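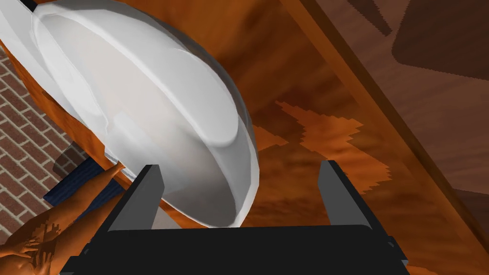
My aunt Irja Saarela made soup for anyone who walked through her door, and it took me until this fall to admit that I had never once made it myself. I had the recipe, sort of. It was on the back of a gas bill, in pencil, and it said "barley, the usual, and enough dill." Enough for whom, Irja?

So in October I decided I would make a pot every week until I either got it right or got sick of barley. I'm on my fifth pot now and neither has happened, but I've learned a few things, and my friend Yaowalak keeps asking me to write them down so I'll quit calling her about them at dinnertime.

The barley

I started with 900 grams of it, which I do not recommend to anyone who owns a normal pot. It swelled and swelled, and we ate something closer to cement for most of a week. (Onni had seconds, bless him, but Onni would have seconds of the cement too.) These days I use one mugful, rinsed, and I let it sit in cold water while I chop everything else. The mug is the one with the chip in it, in case my kids ever go looking for the real recipe.

The usual

After a long phone call with my cousin we settled on carrots, celery root, an onion and two potatoes, with a bay leaf that you will forget to take out. My cousin says there was also a parsnip. I don't remember a parsnip, and I ate that soup every winter until I was 17 – but she was older and paid more attention, so a parsnip goes in.

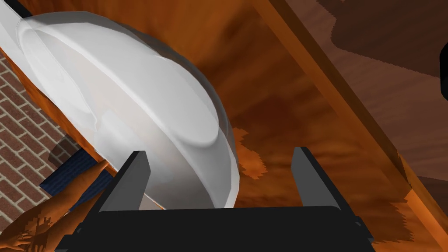 Enough dill

More than you think! I was putting in a polite spoonful and it tasted like the soup at a hospital. Then Yaowalak came over, looked in the pot, and dropped in the whole bunch, stems and all, tied with kitchen string. She cooks nothing like my aunt did, and still that was the first time the kitchen smelled like Irja's house on a wet afternoon, with the radio going and the windows all fogged up.

I also think it matters how you serve it. Irja liked a big white bowl with plenty of room in it, never filled to the top, and she'd put a plate of rye bread beside it whether you wanted bread or not.
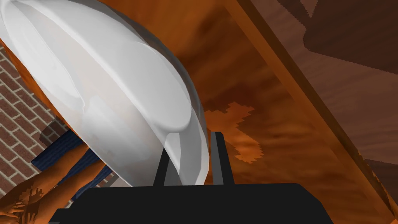 She'd sit down across from you with her coffee and ask about your teachers, your shoes, your mother's car, and you would answer all of it with your mouth full. I tried that on my youngest last night and got four whole sentences about gym class, so the fifth pot is the best one yet. I'm going to try it with a little more pepper next week, and I still have my doubts about that parsnip.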